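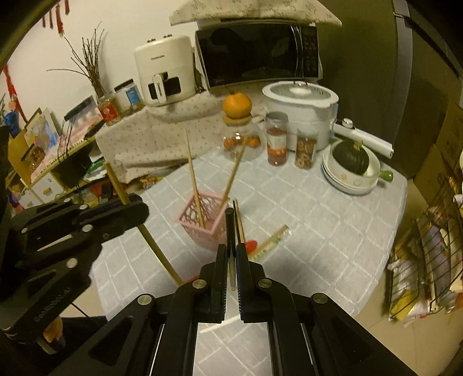 Can a salt jar be trusted to check a humidity probe without a reference instrument? Within a couple of percent it can, as long as the salt is a wet slurry, the jar is sealed, and the jar and probe are at the same temperature.

Filed under: Bench Notes / Humidity and Drying
12/07/2024 — Ragnheiður Snorradóttir
Print this entry | E-mail this entry

Repeated the two-point check on the Prasia probes before they go back into the wood store. Same salts as in June: table salt (nominal 75 percent) and magnesium chloride (nominal 33 percent). The magnesium chloride is from the new Jakomau tub, opened today and closed again straight away. The old tub had turned to liquid and I threw it out.

Jars are the 300 mL ones with the drilled lids. Salt to a finger's depth, distilled water added by the dropper until the surface shines but nothing runs when the jar is tipped. Last time the table salt jar was too wet. It still works in that state as long as there is undissolved salt on the bottom, but it splashes the sensor cap when moved. Probe goes in through the lid, sealed with putty, tip clear of the slurry by two fingers.

Jars sat in the Bernus cooler box with the lid on, no ice. The box is only there to slow down temperature swings. The radiator under the window came on during the morning and the box moved less than half a degree, so I left it.

Logger interval one minute. Total run on table salt 864 minutes, started yesterday evening and left overnight. That is far more than needed. The reading was flat well before the end, and next time I will stop at six hours and use the night for the second salt.

Results, table salt:
Probe A: reads 76.1, stable
Probe B: reads 74.8, stable
Probe C: reads 79.4, still creeping up at the end

Results, magnesium chloride:
Probe A: reads 33.9
Probe B: reads 33.0
Probe C: reads 35.2

A and B are fine. A has a small positive offset at both ends and I have entered a correction of minus one in the sheet. C is high at both ends and worse at the wet end, so a single offset will not fix it. Suspect contamination of the element. It was in the finishing room for most of the summer, and solvent vapor does this. Could try the bake-out in the Liao manual — low oven, then a long rest over the table salt jar — but the manual is for their own probe and the sensor type may differ. Check the part number first. Until then C is out of service, red tape on the cable.

Logger row 251 on probe B shows a single drop of four percent and then recovery. No matching change in temperature. Loose connector is the most likely cause. I reseated it and did not see it again in the magnesium chloride run. Row kept in the file, left out of the average.

Shelf 49 in the store gets probe B, since the oak is there and the number matters most. A goes by the door.

To do:
- Label the jars with salt and date. The marker comes off the glass, use tape.
- Order one spare sensor cap.
- Third salt for a midpoint. Magnesium nitrate is the usual choice at 53 percent.
- Rerun C after the bake-out, both salts, and write it under this entry.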